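Setting Up a Shared Bench Schedule in a Spreadsheet

Last revised 12/10/2025

This page covers building a booking sheet for a room with several work tables used by different groups. It assumes one spreadsheet file, shared by link, and no add-ons. The version described here was built for the Gristard building by Juwita Teoh and has been in use since November of last year. Any current spreadsheet program will do.

1. Create the tabs

Make three tabs and name them Benches, Bookings and Week. Keep the names short. They appear inside formulas, and a name with a space in it has to be wrapped in single quotes every time.

On Benches, put the bench name in column A, the room in column B and the longest allowed booking, in hours, in column C. Our benches are named after the rooms they stand in (Lund 1, Lund 2, Vullent 1). Do not use plain numbers as bench names. The lookup in step 4 treats the number 2 and the text "2" as different values and returns nothing when they are mixed. 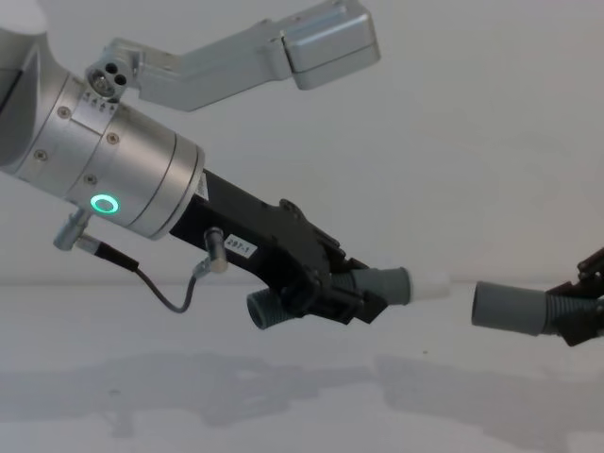

2. Set up the Bookings tab

One row is one booking. The columns, left to right:

A Bench
B Date
C Start
D End
E Name
F Check

Freeze the first row. Format column B as a date and columns C and D as 24-hour time before anyone types in them. If the format is applied afterward, entries already stored as text stay as text and must be retyped.

Add data validation to column A with the list source set to Benches!A2:A40. Blank cells at the end of the range are ignored, so there is room to add benches later. Set the validation to reject invalid input. The "show warning" setting lets misspelled names through, and a misspelled name never triggers a conflict.

3. Catch overlapping bookings

Two bookings overlap when each one starts before the other ends. In F2, enter:

=IF(A2="","",IF(COUNTIFS(A:A,A2,B:B,B2,C:C,"<"&D2,D:D,">"&C2)>1,"CONFLICT","ok"))

Fill it down to row 124, or further if the room is busy. The count is compared with 1 because every row matches itself. Bookings that touch end to end, such as 9:00 to 11:00 and 11:00 to 13:00, are not flagged.

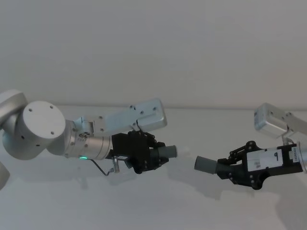 The formula does not handle a booking that runs past midnight. Enter those as two rows, the first ending at 23:59 and the second starting at 0:00 on the next date.

Add a conditional format on column F that turns the cell red when the text is exactly CONFLICT. Avoid coloring the whole row – with several conflicts on one day it becomes hard to read. 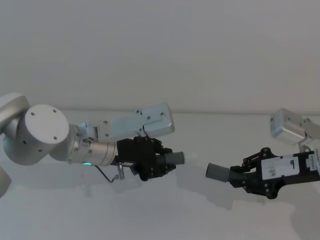
Two arms over a white tabletop.

4. Build the Week view

On Week, type the Monday date in A1. Put the bench names across row 2 starting at B2, and the seven dates down column A starting at A3, where A3 is =A1 and A4 is =A3+1, filled down. In B3 enter:

=IFERROR(TEXTJOIN(", ",TRUE,FILTER(Bookings!$E$2:$E$124,(Bookings!$A$2:$A$124=B$2)*(Bookings!$B$2:$B$124=$A3))),"")

Fill right and down. Set the column width to 20 and turn on text wrap.

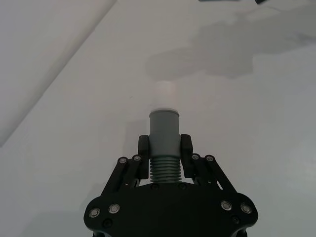 Black parallel gripper with its mounting plate.

5. Protect the sheet

Lock Benches, Week and column F of Bookings. Leave columns A to E open to everyone with the link. Fidel Ulloa keeps a second copy with the formulas intact, and damaged cells are pasted back from there.

At the end of each month, move old rows to a separate file. Cut and paste shifts the references in column F, so copy the rows, paste them as values in the archive, then clear columns A to E in the original.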